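O terceiro fornecedor

Retno Pillai já tinha assistido a demonstrações suficientes para saber que a primeira meia hora não valia nada. Na primeira meia hora tudo pega, tudo solta, e o vendedor fica de braços cruzados com ar de quem nem precisava ter vindo. Por isso ela chegou atrasada de propósito, com um café na mão, e sentou-se no fundo da sala.

– Perdeu a parte melhor – disse Ottavio Lombardi, que representava a Ferraro e tinha trazido duas garras numa mala forrada de espuma.

– Fico para a pior.

A Nustadwood desmontava computadores velhos e aproveitava o que ainda se vendia. Queria um braço que tirasse e pusesse memórias sem partir as patilhas dos encaixes, e queria-o antes de agosto, quando acabava o contrato com o armazém. Era isto que estava escrito no pedido. O que não estava escrito era que a direção já se tinha encantado com a garra da Asteck, por causa de um vídeo com música, e que Retno fora posta a comparar as três para que a escolha parecesse uma escolha.

A da Asteck tinha sido a primeira. Pegava nos módulos com uma delicadeza comovente e largava-os com a mesma delicadeza, quase sempre a meio caminho. A da Fullell era de ventosa e foi-se embora antes do almoço. Restava a da Ferraro, de dois dedos, preta, feia, com parafusos à vista.

– Repetibilidade excelente – disse Ottavio. – Temos clientes que passaram de 900 ciclos sem recalibrar.

– Ciclos de quê?

– Ciclos.

– De memórias?

Ele arrumou um cabo que não precisava de ser arrumado.

– De cubos – disse.

Yuto Aoki, que tratava do controlador, riu-se para dentro do teclado. Era o único na sala de quem Retno gostava sem reservas, talvez porque nunca prometia. Quando lhe perguntavam se uma coisa ia funcionar, respondia que ia correr, e correr, para ele, era o programa chegar à última linha, com ou sem a peça na garra.

– Quantas tentativas quer? – perguntou Yuto.

– O protocolo diz 20.

– E a senhora?

– Eu quero até ele falhar de uma maneira que eu perceba.

Começaram. Ela tinha uma folha com colunas para o tempo, a força e o resultado, e uma última coluna, estreita, sem título, onde anotava o que os vendedores diziam depois de cada falha. «É da luz.» «É da caixa, que está torta.» «É deste módulo em particular.» Com a Asteck tinha enchido frente e verso. Giorgia Russo, da direção, achava a coluna pouco profissional, mas pedia sempre para a ler.

Giorgia entrou a meio da tarde, sem se sentar.

– Então? Esta é melhor?

– Ainda não sei.

– Mas em relação à outra.

– A outra deixou cair um módulo dentro da fonte de alimentação.

– O vídeo era muito bom – disse Giorgia, com pena verdadeira.

Ottavio viu ali uma abertura e falou da câmara no punho, da rede treinada com 2,000 imagens, do futuro. Retno deixou-o falar. Tinha reparado que os números dele só cresciam quando havia alguém da direção na sala. De manhã, as imagens eram 1,000.

– Repita a aproximação – pediu ela a Yuto. – Devagar, por favor.

O braço desceu outra vez.

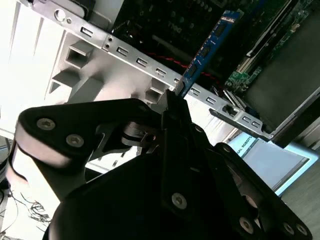 Retno não olhava para o ecrã. Olhava para Ottavio, que deixara de falar, e foi esse silêncio que lhe interessou mais do que a força medida. Um homem que confia na sua garra continua a conversar.

– Pare aí – disse ela.

Yuto parou.

– O que foi? – perguntou Giorgia. – Estava a correr bem.

– Estava a correr – disse Yuto.

Retno levantou-se, pousou o café no parapeito e foi espreitar de perto, com as mãos atrás das costas, como num museu.

– Se o dedo escorregar agora, quem é que dá por isso?

– O sistema – disse Ottavio.

– Que parte do sistema?

– A corrente do motor sobe, o controlador deteta...

– A corrente desce, se escorregar.

– Ou desce – concedeu ele. – Deteta na mesma.

Ela escreveu «ou desce» na coluna sem título e sublinhou. Giorgia inclinou-se para ler por cima do ombro dela e, desta vez, não sorriu.

– A Aba Ofori vem buscar o relatório às seis – disse. – Ela vai querer um nome.

– Vai ter uma folha.

– Retno.

– Uma folha e uma fatura de módulos partidos. O nome põe ela.

Ottavio perguntou se podia, ao menos, aumentar a pressão dos dedos. Só um pouco, disse, só para esta série. Retno respondeu que sim, desde que ficasse escrito, e foi à procura de outra folha. Quando voltou, Yuto já tinha carregado os novos valores e esperava com o dedo em cima da tecla.

– Vai funcionar? – perguntou Giorgia.

– Vai correr – disse ele.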